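Ticket 857 – gripper stalls half open when reaching down into the PC case

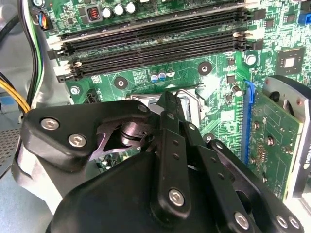
Posted by: the ticket owner
Role: arm and gripper build, Braswood shared workshop
Status: open, workaround in place
Board: Skatov driver, Somari servo in the gripper

Right, sorry for the length of this one, I've been adding to it as I go and I'll tidy it up when it's shut (I won't).

The fault. Arm goes over the old desktop we use as a practice machine, comes down over the CPU socket, gets the open command and stops partway. The servo hums, the Skatov board throws its overload light, and after a bit the whole gripper goes limp. On the bench, with nothing near it, it opens and closes all day long. I ran it 70 times in a row pointing at the ceiling while I had my lunch and didn't get one stall.

First thing I blamed was the power supply, as you do. Swapped it for the one off the Arruda printer, same voltage, beefier. No change. Put it back before anybody wanted to print something.

Second thing was the cable. The servo lead runs down the wrist and I've had it pull tight before when the arm points straight down, so I gave it more slack and taped it in a fresh loop. Still stalls. I've left the loop in though, it's a better run than the old one.

Then I thought software. The case job uses its own little script and I'd put a different speed in there from the bench test, so I copied the bench numbers over. It stalled more slowly! Logged 13 tries, stall on every one, always at nearly the same servo angle. That was the first useful thing I'd learned all evening, because a flaky supply wouldn't pick the same spot each time.

So, mechanical. I parked the gripper over the socket with the power off and moved the fingers by hand. Free, free, free, then a definite notch. Took the arm up and out of the case, turned the wrist back up, tried again by hand and the notch had gone. Turned it down and there it was again. Nothing to do with the case at all, then, it's the angle of the wrist. I'd never once bench tested it pointing at the floor, which in October when I built the thing I'm sure I wrote down as a job to do.

My theory is that one of the linkage arms has a bit of side play where it pins to the body. Point it up and the arm sits clear of the plate. Point it down and it flops over and the edge catches a screw head. There's a shiny line worn in the black on the inside face of that arm, so I'm fairly happy with this.

What I've done so far:
Took the linkage screw out, cleaned it, added a thin washer to take up the play.
Nipped it up until the arm stopped rocking, then backed it off a touch so it still swings.
Filed a small bevel on the edge that was catching.
Thread lock on that screw only. The others haven't moved.

Result: pointing down on the bench, no notch by hand and no stalls under power. Back over the motherboard I got 3 clean opens and then a stall, but a different sort – it opened all the way and then hummed at the end. I reckon that's the washer eating a little of the travel, so the servo is pushing for a position it can't reach any more. I've pulled the open limit in slightly in the script and it's behaved since, but I've not given it a proper long run.

Still to do: long run pointing down, new limit saved on the Skatov board itself (at the moment it's only in my script, so if you load the default one it'll hum at you), and check the matching arm on the other side for the same play.

If you're using the arm before I close this, please load the case script and keep a hand near the stop button. And don't go lower than the height that's saved in there, the retention lever on the socket is easy to catch and I'd like to keep that board for the memory stick job afterwards.

Update, later the same night: other arm has play as well, less of it. I'm out of thin washers. Leaving the ticket open until I've got some more.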